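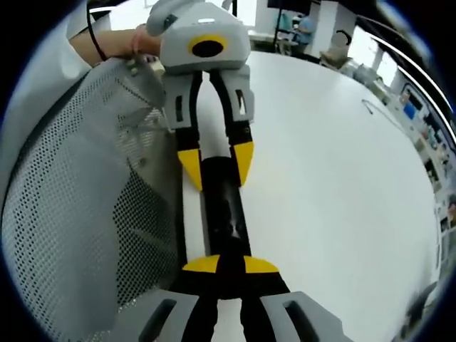 The white table, August 2023.

The office at Garwood is 393 square feet, and until May it had individual desks in it. They have been replaced with one long white table. I have had several months with it now and kept notes on the parts that worked, the parts that needed correcting, and the parts I still don't like. The notes are below in more or less the order I wrote them.

Starting point. The old desks were different heights. The difference was small, but a part that had to lie across two of them never lay level, and anything cylindrical ended up on the carpet. There was also a gap between each pair of desks that took pens, screws and the occasional hex key. I had tried clamping the desks together and I had tried shims. Both worked for a week or so and then somebody moved a desk.

The requirement I wrote down was short. One continuous surface, reachable from both long sides, one color, no drawers underneath. The drawers were the only point of disagreement. People like drawers. My position was that every drawer we had owned was full of cables for equipment we no longer had, and that a shelf unit against the wall would hold the same things where they could be seen. I got my way on this and have had some complaints.

Ordering. I got two quotes. Kalel wanted to sell us a conference table, with a cutout in the middle for a power module, and would not quote the same table without the cutout. Yüksel sold the Callora, which is listed as a work table, has a plain top and comes in white, gray and a wood look. The Callora came to $1,505 delivered, without assembly. I chose white.

Color. White was a deliberate choice and I would make it again, with reservations. Much of what we handle is black or dark gray: small housings, cables, adapters, tool grips. On the old brown desks a dropped black screw was gone until someone leaned on it. Against white it is visible from the other side of the room. Glossy black parts are the easiest of all to pick out, and you can see at a glance which way they are lying. The same applies to anything yellow. Light gray parts are worse than they were, and clear ones are hopeless. For those we put down a dark mat.

The reservation is glare. With every ceiling light on, I measured 318 lux at the middle of the table, which is modest for bench work and still produced a bright patch toward the window end in the afternoon. Moving the table a short distance toward the inner wall took care of most of it. Lowering the blind took care of the rest. I looked at adding task lamps and decided against them. A lamp has to stand on the table or clamp to it, and I had just finished getting things off the table.

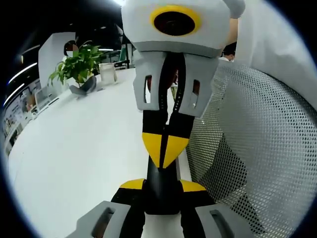 Position in the room was harder to settle than I expected. My first drawing had the table centered, which looks correct on paper and leaves too little space to pull a chair out on either side. With a chair occupied on both sides you could not walk past. I moved the table off center, so that one side has a proper walkway and the other has room for a chair and a person in it, and no more than that. People going to the shelf unit use the walkway. People who intend to sit for an hour take the tight side. Nothing enforces this and it has held up anyway.

Assembly. The legs come as two end frames and one center frame. The instructions have you attach all three to the top while it is upside down on the floor, then turn the whole thing over. Don't do this in a small room. We did, and the turning radius was larger than the space between the shelf unit and the door. The top had to come off again. The second time we stood the frames up, joined them with the long rails, left every bolt loose, lowered the top on and then tightened from the center outward. That order matters. Tightened from one end, the far frame is pulled out of line and the last two bolts will not start.

Leveling feet are included. Adjust the center frame last and only until it touches. If you raise it further, the top crowns slightly and a round object placed at the middle will roll toward one end, and you will spend some time looking for the fault in the floor. I did.

Load. The listed limit is 200 pounds, evenly distributed. I have not come near it. I did lean on the edge midway between two frames to see what happened, and it flexed a little and came back. For measuring work I would stay over a frame. For everything else it makes no difference.

Width. This is the dimension I would think about longest if I were buying again. The table has to be narrow enough that two people on opposite sides can both get a hand on the same item without standing up, and wide enough that two laptops back to back don't touch. Those two requirements conflict. I favored the first. Most of the work that involves two people involves holding something between them, one steadying an end while the other does something to it, and it is tiring to do that at full stretch. The laptops do touch if both are pushed forward. People pull them back.

Elbow room along the length has been less of a problem. On a long surface people space themselves out without discussing it. At the old desks the boundary was the edge of the desk, and whoever had the smallest desk had the smallest boundary.
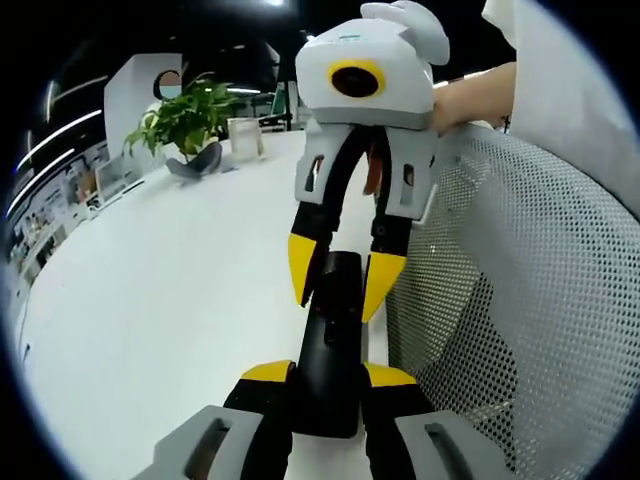

Kalel Yüksel
Office and Equipment, Garwood
(no connection to either supplier; I was asked this by both of them)

Cables. A table you can reach from both sides has no back, so there is no obvious place for a power strip. I went through three arrangements.

The first was a strip on the floor in the middle, under the table. It was out of the way and also out of reach. Plugging anything in meant kneeling.

The second was a strip screwed to the underside of the rail, facing the tight side. It was convenient for anyone sitting there and bad for everybody else, whose cables then ran across the top and hung over the edge.

The third, which is the current one, is a strip at each end frame, mounted upright, with the feed taped down along the wall. Cables come up at the ends and run along the length of the table. It is the tidiest of the three. It does mean that the person in the middle needs a longer cable, and I bought a few of those. Thin black ones still get draped wherever it suits the person using them, and I have stopped correcting it.

Cleaning. A white top shows graphite, coffee, rubber marks and ink, in descending order of how easily they come off. Plain water with a little dish soap removes graphite and coffee. Rubber marks need an eraser, the ordinary white kind, used dry, and then a wipe. Ink should be dealt with the same day. I have one blue line near the window end that was left over a weekend and is now part of the table. I don't use the melamine foam sponges. They work, but they are a fine abrasive, and on a test patch on the underside they left a dull area you could find by tilting your head.

Set a rule on cutting. Ours is that blades are used on the mat or on the shelf unit and nowhere else. The rule was written after the first cut, which is short and is near one corner.

Chairs. We kept the old ones. The backs come up higher than the tabletop, so they don't tuck fully under, and with all of them pushed in you lose some of the walkway. I considered replacing them with stools. Stools would store better and would be worse to sit on, and the hours spent sitting are much longer than the hours spent walking past. The chairs stay.

Noise. I had not allowed for this one. A single long top carries vibration. If someone puts a mug down hard at one end, it is noticeable at the other, and typing comes through faintly if your wrists are resting on the surface. Felt pads between the top and the frames reduced it somewhat. They also let the top creep a few millimeters along the rails until I retightened the bolts. Check the bolts a week after adding anything soft to a joint.

Things I would change: rounded corners, if the supplier offered them, and a top one size narrower. I would also order the long cables with the table. The gray finish might have settled the glare question at the cost of the contrast, and I am not convinced either way. Yüksel will send a sample of the gray if you ask. I have one on the windowsill and put a black screw on it from time to time to see how it looks at different hours. So far it is fine until four o'clock or so.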